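Popular Music History, Handout 4
Small labels and the seven-inch single

Reading for this week: the chapter on regional soul labels in the course reader, pages 200 to 207. Please read it before the seminar, also if you already know the music.

1. What a small label did
In the late 1960s a small label was often two or three people in one office. They found a singer, paid for a few hours of studio time and ordered a first pressing. Our case in this course is Bromby, which put out soul and funk singles and almost no albums. The company had no studio of its own and rented the rooms at Gronell, mostly at night when the price was lower.

The A-side was chosen for radio. The B-side was very often an instrumental version of the same song – this saved money, and the musicians were paid for one session only.

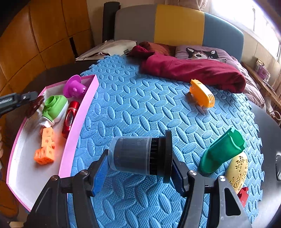 2. How to read a label and a matrix number
On the paper label you find the catalog number, the writer credit, the publisher and the playing time. The time is not always correct. Some labels wrote a shorter time, so that radio stations would not be afraid of a long record.

The matrix number is scratched or stamped in the empty area near the center. It tells you which master was used. Bromby 234 exists with two different matrix numbers, and the second one has a longer ending with the horns. If you write about this single, always say which version you heard.

3. Distribution
A label could press a record quickly, but it could not easily bring it to shops in other cities. For this it needed a distributor such as De Haan, who took records on sale or return.

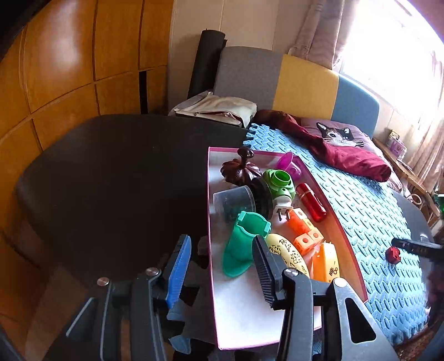 Returned copies came back months later, and the label had to give credit for them. So a local hit could be dangerous: the pressing plant wanted its money at once, the distributor paid late. Pikdale, a gospel label with a smaller catalog, avoided the problem by selling directly at concerts.

Written task
Choose one single from the listening list and describe both sides in one page. Hand in by 31st January.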